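4. House Rules for Collecting Folding Demonstrations

Every group that records manipulation data has a protocol. Ours began as a single page taped inside a cupboard door, and by April it had grown to 14 pages, two of which contradicted each other on the subject of sleeves. This section describes what was left after we cut it down. We report it in some detail because papers on cloth folding tend to give the network a full page and the people holding the grippers half a sentence, usually containing the word "carefully."

4.1 What counts as a demonstration

Under the Resia protocol, a demonstration begins when both jaws are open and clear of the cloth and ends when both are open and clear of it again. Whatever happens between those two points belongs to the record, including second thoughts. Operators may regrasp as often as they like. They may not put a gripper down and fix a corner with their fingers, however strongly the corner seems to be asking for it. Of the first 166 demonstrations we reviewed, 20 broke this rule, and most of the operators involved had no memory of doing so. Fingers, it appears, have their own policy.

We considered repairing those recordings by trimming out the offending seconds. Khải Tô argued against it on the grounds that a shirt which teleports into a better position teaches a robot to expect favors. The recordings were discarded, and trimming is now prohibited for any interval between first contact and release.

4.2 Grasp rules

The operator works with one hand-held gripper in each hand and takes the cloth by its near corners before the first lift. Figure 3 shows such a grasp. The earliest version of the protocol required the cloth to be "flat and free of wrinkles" at this stage. Whoever wrote that had evidently never met cloth. Operators responded by spending more time smoothing than folding, and the resulting data described a very good ironing board. 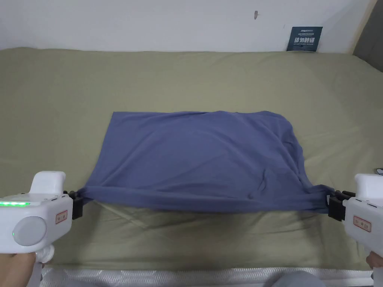

Figure 3. Two-corner grasp on a bed. The near edge is taut between the jaws; creases gather toward the right-hand gripper.

The current rule asks only that the near edge be held taut enough for the operator to see where it runs. Folds and creases elsewhere are acceptable and are not to be corrected before the lift. The left half of the cloth in Figure 3 is mostly smooth and the right is bunched, and a grasp like that passes. A twisted corner also passes, provided the jaw has closed on it. What fails is an edge so slack that a reviewer cannot tell which part of the garment has been picked up. Reviewers disagreed on this point less than we feared and more than we will admit in the abstract.

Layers were harder. A folded garment offers the jaw one, two or four thicknesses of fabric, and operators cannot always tell which they have. We now ask them to say the number out loud before recording starts, or to say "unknown." Zyanya Hinojosa proposed "unknown" over some resistance, and it has become the most honest field in the dataset.

4.3 Surfaces and rooms

Demonstrations are collected on beds as well as tables. Beds are soft, too low for most backs, and covered in fabric of their own, so a careless grasp can pick up the sheet along with the shirt. The rule is to lift the near edge slightly and look for a gap under it before moving on. If the sheet comes too, the operator releases and tries again with the recording running.

Personal items are removed from the bed where practical. We dropped the stronger requirement that the background be identical across sessions. It had produced a remarkable quantity of email and one model, internally called Ramach, that performed well only in front of the wall it grew up with. Signs, door frames and the operator's own knees are permitted in view. Faces are not, and neither are documents with anyone's name on them.

4.4 Pace and rest

Operators take a break after every 20 demonstrations. Before this was written down, the break was described as "encouraged," a word which in a laboratory means that it did not occur. Hòa Hà compared recordings from late in the long sessions with those from early ones and found that tired operators fold faster, regrasp less and leave the far sleeve to fate. A policy trained mainly on such data would presumably inherit the attitude.

Anyone kneeling or sitting at the bed may change position between demonstrations, and the session lead may not sigh about it. The second half of that sentence was added by the operators during the review of November protocol changes and adopted without amendment.

4.5 Review and versioning

Each demonstration is checked by one reviewer who was not in the room. The reviewer marks it as accepted, rejected or accepted with a note, and rejection requires naming the rule that was broken. "Looks odd" was struck from the list of reasons after Aleksandra Laskowska observed that all folding looks odd when watched at half speed.

The protocol was frozen on Tuesday, November 15, 2022, and the 1172 demonstrations used in Section 5 were all collected under the frozen version. Changes suggested after that date went into a separate file for the next release. The file is already longer than the protocol. Its first entry, submitted by Xuân Lại, concerns fitted sheets, and we have deferred it to future work.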